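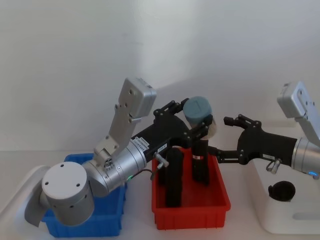
A blue bin and a red one, side by side on a white table.

Two bins are enough

By Ivone Fagundes
December 27, 2022

Every year, in the dead week after Christmas, somebody in my family decides to get organised. This year it was my sister, who rang me from the car park of a homeware shop to ask how many storage boxes she would need for one spare room. She had 7 in the trolley and was thinking of going back for more. I told her to put five of them back. She didn't, but I still think I was right, and I'd like to set out why.

My view is that most sorting in most homes can be done with two containers of different colours and a clear table. One colour is for things that stay in the room. The other is for things that leave it. Where they go after that is a separate job for a separate hour, and the mistake people make is trying to do both at once.

I learned this the slow way. When we cleared my aunt's flat in Bragança one March, we began with a box for each cousin, a box for the church sale, a box for repairs, a box for papers and a box for things we couldn't agree on. By the evening the last box was full and the others had hardly anything in them. We had spent the day standing about with a soup ladle or a tin of buttons, holding it over one box and then another. It was tiring and we quarrelled. The next morning my cousin's husband, who had no stake in any of it, took two washing-up bowls out of the kitchen and said: keep or go. We finished the sitting room before lunch.

The reason I like colour is that you stop reading. Labels are fine on a shelf, where things will sit for years. While you are sorting, a label is one more thing to look at, and half the time it has turned to face the wall. Red and blue need no looking up. My children could do it before they could read, and my father could do it when his glasses were in the other room, where they usually were.

I should say something about shape too. The bin for the things that stay ought to be shallow. A deep box swallows bottles and cups, they roll under each other, and you find yourself unpacking it to see what you've got. In a low tray a bottle can stand up on its own and you can pick it out again without digging. The bin for things that leave can be as deep as you like – you don't want to see those again anyway.

Plastic gets a bad name, and much of it deserves one, but for this job I have not found anything better. Baskets shed bits and can't be rinsed. Cardboard goes soft the first time someone puts a leaking shampoo in it. I have a pair of plain Mornum bins bought when my eldest started school, and they have been up and down the loft ladder every year since. One has a scuffed corner. They cost very little, and I have no idea whether they are still made.

What I object to is the idea that being tidy is something you buy. A friend passed me the winter catalogue from Trendness, and it offers 83 items under the heading of storage. There are boxes for boxes. There is a range called Drusemberg, in five shades of grey, meant to stack into a sort of wall, and the photographs show it holding three jumpers and a candle. I can't see how anyone would remember which shade of grey the batteries were in. I also can't see where it would all go in a house that is short of room, and houses that are short of room are the ones with the problem.

My sister's answer to all this is that people have different sorts of things, and that two bins can't tell a medicine from a Christmas bauble. She has a point. There are jobs where I would add a third container, and medicines are one of them, because they need to go back to the chemist and shouldn't be mixed in with anything. Paper is another. I would do paper on a different day altogether, sitting down, with the radio on.

But for the cupboard under the sink, the bathroom shelf, the hall table and the drawer that won't shut, I hold to two. Clear the top of the table first and wipe it. A pale surface is best, as small things show up on it. Put the bins next to each other where you can reach both without walking. Take one thing out, decide, put it in, take the next. If you can't decide, it stays, and you'll meet it again next year.

My sister has done half the spare room. She tells me four of the boxes are holding the lids of the others.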